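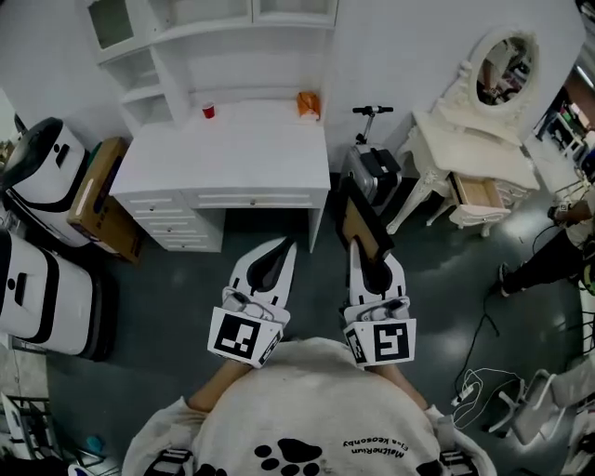

3.2 Printed text on clothing as a source of brand data

Claims that garment lettering can stand in for sales records deserve more doubt than they usually get. The Hivden survey, on which most later work leans, took 647 photographs of tops and treated every legible word as a brand name. We see little ground for this. Much of the lettering on casual clothing names no company we could trace, and some of it belongs to no language we could identify. The cream sweatshirt in Figure 4 carries a black paw print beside the words "MeiheRiun" and "Eisa Keosonby"; under the Hivden rules it would add two brands to the count. Whether either is a label, a slogan or just filler chosen for its shape, the print alone does not say.

Figure 4. Chest lettering with paw-print graphic, seen from the wearer's side.

The Goltudura list, offered as a remedy, makes matters worse in one respect. It holds nearly 500 approved names, and anything missing from it is dropped as noise. Small labels vanish along with the nonsense. When we recoded 200 of the Hivden photographs against the list, two coders often disagreed on whether a partial match should stand, and the written rules gave them no help. The December revision changed the spelling rules but left this problem alone.

We therefore report lettering as lettering. Words are copied as printed, graphics are coded in a separate column, and no brand is assigned unless a neck label or care tag supports it. This shrinks the usable sample, and readers hoping for market shares will find none in Section 4.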